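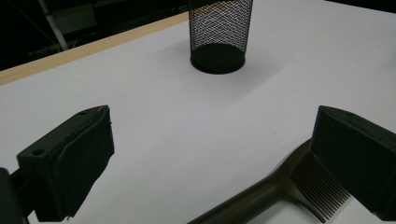
What a Comb in a Gripper Can and Can't Prove

Opinion | Robotics & Automation

Print this article | E-mail this article

Jan 9, 2026

The Birkora results have been passed around for a few weeks now, and I've been asked more than once why I'm not more excited. The claim is simple enough. Take a pair of gripper fingers, put them on a handle, let people carry out household jobs with it while a camera watches, and train a robot arm on what they did. No arm is needed at the collecting stage. The group behind it says 2,553 recorded demonstrations were enough to get a working policy for picking up small grooming and desk items and dropping them into a mesh cup.

I like the method. I have no quarrel with hand-held collection, and anyone who has spent an afternoon steering an arm through a remote rig will know why people want to be rid of it. My quarrel is with the word "general", which turns up in the abstract, the conclusion and the title of the talk.

Look at the work itself. A white table, a black mesh container, a comb-like tool with a cylindrical handle and a row of fine teeth, held between two black fingers with soft pads. It's a decent test object. Thin teeth are hard to see and a round handle can roll, so a policy that copes with it has done something. But the table is almost bare, and there's very little nearby to bump into or be confused by. My bathroom drawer has never looked like that.

Then there's the counting. The headline success rate comes from 111 trials on the robot. Of those, 40 used objects that weren't in the training set, and the rest used things the policy had already met. The two groups are reported as one figure. You have to go to the appendix to pull them apart, and when you do, the unseen objects are where most of the drops happen. That's not a scandal. It's the most useful finding in the paper, and I can't see why it was put where few people will read it.

The reply I usually get is that more data will fix this. Maybe it will. The Fleltetby project said much the same when it began collecting in kitchens, and what it got was a policy that was very good in those kitchens. A person holding a gripper brings a lot of quiet skill to the job – they tilt the wrist before the comb slips, they ease off when a pad starts to crease – and a camera near the fingers only catches part of it. How hard the hand is squeezing doesn't show up well in video. The Birkora paper gives force two sentences.

I'd also like to know who did the demonstrating. If it was a handful of lab members who got better week by week, then the data has their habits in it. The Workneh benchmark asks for collectors to be listed by number and by experience, and I think it's a fair thing to ask. It costs a paragraph.

None of this means the approach is wrong. It's cheap, it's portable, and it moves the work out of the robot cell and into places where the mess is. So go to those places. Zativside has offered its test flat to outside groups from February, with ordinary clutter and lighting the visitors don't control. I'd take the same policy there, untouched, and report seen and unseen objects in separate columns. If the numbers hold up I'll say so in this space.

Until then I'd call it a promising way to teach a robot to handle small objects on a clear table, and I'd ask the authors to change the title of the talk.

Print this article | E-mail this article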